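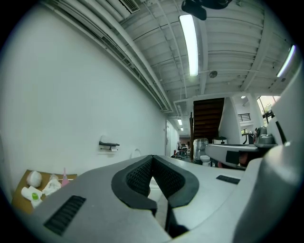 Shim the pads once and the zero will hold for the life of the fingers, according to the reply from Kunon support this morning. Nothing in the handle drifts, it says, and if the closed reading moves we should look at how the operator squeezes.

16th July, gripper 2, bathroom station

Writing the reply down because I want it on the page next to the numbers. Closed reading when this unit came back from Jamberg in January was 913. Closed reading today before I touched anything, 921. Same operator both times (me), same squeeze as far as I can tell. Eight counts is small, but it goes straight into the width channel and the policy people then ask why the arm thinks it is holding something when it isn't.

What I checked, in order:

Pads first. Took both off, wiped the backs, looked for grit. A bit of cardboard fluff behind one of them. Put them back on and read 920. So one count of fluff, and I wouldn't swear to the one.

Screws at the finger roots. One took a quarter turn, the others were tight. 920 again.

Linkage. There is play if you push the finger sideways, maybe more than on gripper 1, but I never wrote down what gripper 1 felt like when it was new and neither did anyone else, so "more" is worth very little. Can we please start writing this down.

Re-zeroed in software, opened and closed it a few dozen times, zero stayed put. That proves the software can subtract. It says nothing on whether we are back here in a month.

Full opening measures 76 mm on the calipers and the log agrees, so whatever is wrong is at the closed end only. To me that smells like the pad rubber taking a set, which would also explain why the support answer sounds so sure: they probably test with bare fingers. Guesswork for now. The Murel pads are meant to be harder, but the claim comes from the listing and I have no measurement of ours to compare with. 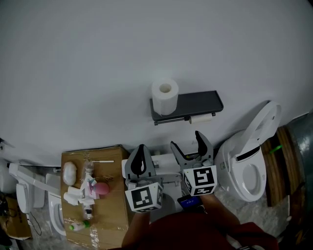
Marker alignment was the other half of the job. The procedure in the binder is the old Després one, written for a fixture we no longer have, and it wants the fingers clamped in a jig while the offsets are taken. I did it hand-held at the station, fingers apart, tool out in front of the wall where the paper holder is. With one cube at the base of each finger, both have to be readable in the same view or the pair offset is garbage, and the usual way to lose one is to roll the wrist. Keep the screen facing you and that mostly looks after itself. The old procedure also says to sight on the finger tips, which is poor advice with a forked tip, as two people will pick two different points on it. I used the cubes only.

Offsets saved under today's folder. The old ones are still in there with _prev on the end, do not delete them until somebody has compared a full run.

Things I don't believe yet:

- that re-zeroing fixed it
- that the drift is in the pads (it's my theory, and I have no second unit to test it on until gripper 1 is back together)
- the 2000 cycles between checks in the binder. I can't find where the number comes from. Changing it to a check at the start of every session, takes two minutes.

To do: write the closed reading on the tape on the handle, with initials, before the first pick. If it moves by more than three, stop and swap pads before touching the software zero, otherwise we lose the evidence again. Pads that come off go in a bag with the reading on it, not in the drawer with the new ones.

Order one set of the harder pads, one set only. Support gets the January reading and today's this afternoon, and I'll ask what was fitted on their fingers when they tested.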